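News from the two-arm cell

I've spent most of August with my head under the table at Prerkoreo, so this month you get cables. Our cell has two arms facing each other over a black top, and behind it a pair of thin bracing cables that cross in a big X. Solange Guillot had noticed the left arm landing 2 mm off, and she wanted the frame checked before anyone touched the calibration.

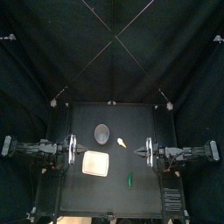

I do the turnbuckles first, a quarter turn each side, then go back and do it again – never one side all the way, or the whole thing pulls crooked (ask me how I know!). After that come the 8 bolts on the arm mounts, and I follow the gripper leads by hand all the way back. Two of ours had rubbed on a housing, so they've got new sleeves from Feng. Then it's the toy ice cream, the cup and the tray out on the top for a check run, four goes with each arm. 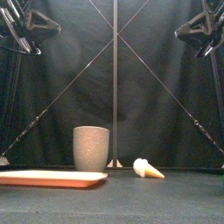
The bracing cables and turnbuckles behind the table, with both grippers up at the sides.

Solange has the torque sheet if you'd like a copy for your own cell. Next job is the Tuleren controller fan, which rattles.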